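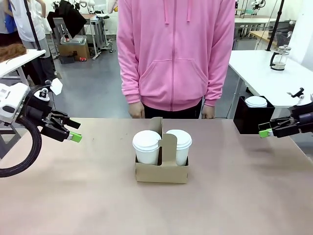

Two lidded cups in a cardboard carrier.

Unit 2: How a College Gets Its Charter
Instructor: Kenza El Sherbiny

Read the Lawal chapter before class. Bring the Tendton College packet.

A private college usually starts with a charter from the state. The charter names the school and says what degrees it may grant. Accreditation is a separate step and comes later.

Tendton opened with 115 students in rented rooms in Demimow. It could teach, but it could not yet grant a four-year degree.

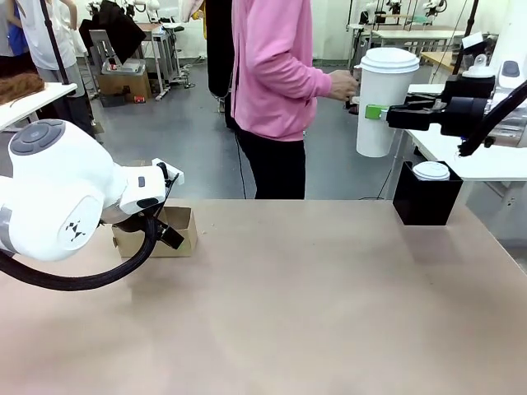
The trustees applied for full degree powers after 7 years. By then the library held more than 2270 books, and the science rooms had moved to Enier Hall.

Terms to know: charter, trustee, endowment, land gift, affiliation.

Written work: one page on why the first application was sent back. Due in October, at the start of class.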